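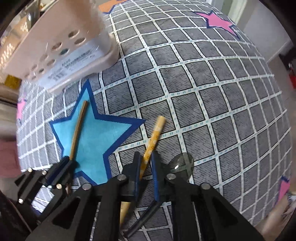
Trying Out Hand-Held Grippers at Home: Tips from the Bedroom and the Kitchen

Filed under: Workshop and gadgets

Periklis Margaritis asked me in May which hand-held gripper he should buy, and I told him I'd write it down so I wouldn't have to say it again at dinner. I have tried three so far. One went back to the shop, one lives in a drawer, and one is good enough that I've started picking things up with it when my own hand is free and closer.

Start on something soft

A made bed is the best test bench in the house. Things dropped on it stay dropped, nothing chips, and you can kneel beside it without wrecking your back. Pull the cover flat first. A pencil lying across a wrinkle is an easy pickup, and you'll think you're better at this than you are.

Pencils and chopsticks make a good first pair. Both are thin and light, and both will show up a gripper whose fingertips don't meet properly. The Illiter I borrowed from Vasiliki Rallis closed beautifully on a sponge and left a gap at the tips you could post a letter through. It never did get hold of a pencil. Vasiliki uses it for socks and says she's happy.

Look along the fingers before you close them

Open the fingers wide, bring them down on either side, and stop. Check that the pencil sits between both pads and isn't resting on one of them. Then squeeze. Most of my misses came from squeezing on the way down, like someone swatting a fly.

If the pencil lies at a slant, turn your wrist to suit. Turning the pencil with your other hand is cheating, though I won't pretend I've never done it.

Clean the pads

Pads collect lint from bedding faster than you'd believe. Wipe them with a barely damp cloth and let them dry before the next round. Skip the dish soap. I used it once and spent the evening firing a pencil across the room. Maiara Coutinho swears by a strip of masking tape pressed on and peeled off, and hers do look better than mine.

Then go to the kitchen

The kitchen is where cheap grippers get found out. Everything in a utensil holder leans on everything else, so you need to close on one handle without bringing the neighbors along. My routine:

Come in from above, with the fingers pointing at the handle you want.

Close slowly until you feel the handle stop wobbling.

Lift straight up. If a second spoon starts to rise, lower everything and begin again.

Plastic spoons are kinder than metal ones for learning. They're light, and they don't wake the household when they land.

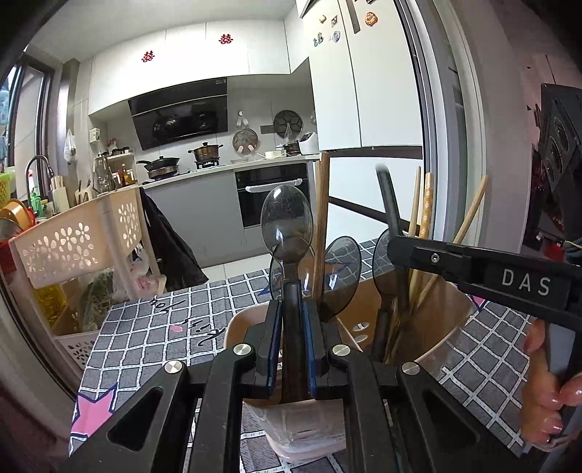 Got it by the handle, with plenty of company in the holder.

See-through spoons deserve a warning if you're using a gripper with a camera and watching on a screen. The Hostico camera I tried was fine with anything wooden. Gray see-through plastic it treated as a rumor. Moving the holder so there was something plain behind it helped, and so did switching on the overhead light, which I resisted for a week out of stubbornness.

Keep score, loosely

Seven tries per object is plenty. Write down the misses and what you think went wrong, on paper, in the same room. I trusted my memory for the first gripper and my memory gave it a glowing review.

My rule is five clean lifts out of seven or it doesn't stay. The Raptis managed that with pencils, chopsticks and spoons, and fell to pieces over a teaspoon lying flat on the counter. So did I, slightly.

Don't pay for what you won't use

The Cerkbridge set was 699 with the controller, and the controller is lovely. It has a dial for closing force and another for speed. I turned both to the middle and never touched them again. Panagiotis Stamatopoulos, who has the same set, tells me the force dial matters for soft fruit. He may be right. I've seen his peaches and reserve judgment.

For a first gripper, spend the money on the fingers. You want tips that meet, pads you can replace, and bolts that take an ordinary hex key. Check the bolts after every long session, as they do work loose, and tighten them gently if they're going into plastic.

A few small ones

Long fingernails are no obstacle, but try the handle before buying. Efthymia Andreadis returned one that pinched.

Put a weight in the bottom of a light utensil holder. A clean jar of coins does it.

Keep the grippers out of the kitchen while anything is on the stove.

Store them with the fingers open, so the pads don't take a dent.

Periklis, if you've read this far, get the Raptis. And I'd like my hex keys back.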